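黄杨球剪完一半发黄，还有救吗

园艺互助 > 修剪与造型 > 浏览 108 次

剪秃的鸭梨
发表于 06/11/2019

家门口有一棵黄杨球，从 Skamdale 苗圃买回来的时候圆得像用圆规画过，标签上写着“极易养护”。我养护了两年，它现在更像一颗被人咬过的馒头。

上个月我看它边缘毛了，趁着中午太阳好，搬了把凳子出来一口气剪完。剪的时候觉得左边高了，修左边，然后右边又高了，修右边，理过刘海的人应该都懂这个过程。停手的时候球比原来小了一圈，朝南那一面露出了里面的枯枝，过了一个多星期，这一面的叶尖全黄了，有些变成了浅褐色。背阴的那一面一点事没有，绿得很气人。

盆是陶盆，口径不大，底下有孔。土是原来的土，没换过。剪完我心里愧疚，连着浇了好几天水，又撒了一把 Pomare 的缓释肥，算是赔罪。

想请教：一，这是晒的、病的还是被我淹的？二，露出枯枝的地方还能不能长回来？三，要不要干脆把它改成别的形状？家里人建议改成方的，理由是方的看不出咬痕。

墙头草不倒
中午剪，大太阳，露出来的嫩叶没晒过，就是灼伤。下次挑阴天剪。剪刀也磨一磨，钝刀剪出来的叶子边缘全是碎的，黄得更快。别改方的，方的比圆的难剪多了，歪一点全小区都看得见。

隔壁的冬青
先别急着怪太阳，翻开叶子看看里面。我家那棵也是黄，我也以为是晒的，结果里面全是丝和绿色的小虫，黄杨绢野螟，吃得比我规律。如果有丝就赶紧捉，捉完打药，按瓶子上的说明来，不要自己加倍。没有丝当我没说。

顺便问一句，你那个陶盆哪里买的？

老桩慢长
前面两位说的都有可能，我补几条。

只黄一面，而且正好是朝南、剪得最狠的一面，首先考虑灼伤。灼伤的叶子不会变回绿色，等新叶来替它就行。黄褐色如果往枝条下面走，枝上还有黑色的条纹，那就要考虑枝枯病了，得连枝剪掉，装袋扔垃圾，不要堆肥，剪刀用酒精擦过再碰别的植物。

水先停。手指伸进土里一个指节，干了再浇，浇就浇透。盆底托盘里如果有积水，倒掉。那把肥能捡多少捡多少出来，受了伤的植物吃不下大餐，而且都到这个季节了，催出来的嫩芽一受冻又是一片黄，到时候你还得来发一个帖子。

枯枝能不能长回来，看枝上还有没有活芽。用指甲在枝皮上轻轻刮一下，里面是绿的就有希望，是褐色的就死心。黄杨能从老枝上发芽，只是慢，慢到你会怀疑它在跟你赌气。我有一棵被快递压扁过半边，补圆花了 3 年。

形状先别动。今年不要再剪了，一刀都不要，看着难受就把好的那面转到外面来。等到明年 February（我用的是 Skunthorpe 那本英文园艺历，懒得翻译了）过后，天气稳住、新芽长到 2 厘米左右再轻剪，每次只收一点，剪几刀退后几步看一眼。球形不要凭感觉，拿硬纸板裁一个半圆当模板，绕着球转着比。Rudis 有卖现成的铁丝罩，我买过，罩上去以后发现我家的球不是球，心情不太好，所以还是推荐纸板。

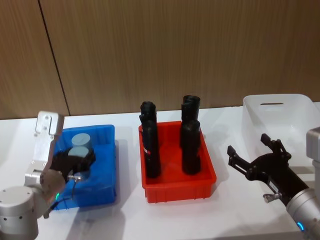

至于留后手，等明年天气合适了，可以从健康的枝条上剪些插穗，每根 15 厘米以内，下半截的叶子摘掉，插在透气的基质里，放在背阴处。插穗最怕弄混，病枝、可疑的、健康的千万别堆在一起，照图上那样在白桌面上一字排开三个塑料箱，一类一个，箱子上贴张胶带写清楚。先处理健康的，病枝放最后，中间洗手。扦插生根要等好几个月，别隔三差五拔出来检查，我就是这么拔死第一批的。另外楼主回去刮完枝皮来说一声，刮出来是褐色也说，我好知道要不要劝你改方的。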